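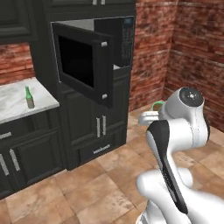

I've been trying out the Gorus two-finger gripper since February, first in simulation and now a little on the bench, and I'm ready to say it: this is the most fun I've had with an end effector in years! Most of my testing happens in the Jondora simulator, which ships with a decent set of household rooms, and the brick-walled kitchen quickly became my favorite. It has a built-in microwave in a tall dark cabinet, with a door that swings open to the left and two small silver knobs on its right edge, and those knobs are a nasty little target. They're small and they sit far apart, top and bottom, so the arm has to pick one and commit to it.

The Gorus did well on them. I ran 1,000 attempts at the microwave door with the gripper on its stock settings, and 236 of them failed, nearly all on the approach. Once the fingers had hold of a knob they kept it. The Garkilari gripper I used before closes faster, but it would slide off halfway through the swing and leave the door hanging, and I'd have to write all sorts of retry logic to cover for it. I threw most of that code away (what a good afternoon that was).

Bar handles are easier, as you'd expect. Cabinet doors and drawers went so smoothly that I stopped logging them separately. Where I'd still give the Garkilari the edge is on glass bottles and other slim things standing on a counter, where its softer pads are more forgiving if your pose estimate is a bit off. With the Gorus you want to slow down for the last stretch and turn the closing force well below the default. Merja Vuorinen put me on to that, and she was right.

Setup was painless. The model file loaded without edits, the joint limits matched the manual, and the controller plugin let me change finger speed while a run was going, so I could watch the effect right away. The collision shapes are on the coarse side, though. Work near an open door and you'll get contacts reported that shouldn't be there. Danylo Lysenko shared a cleaned-up set on the user forum and I'd grab those before doing anything else.

A few gripes. The wrist camera mount is sold separately, the bench unit's cable is too short for a bigger arm, and the manual spends 600 words on safety labels and one line on calibration. I had to work out the zero offset by trial and error.

Still, I keep coming back to it. If your work is mostly doors, drawers and knobs, get this one. If it's mostly dishes and bottles, try the Garkilari first. I'm putting the Gorus on the dishwasher rack next and will add my numbers when I have them.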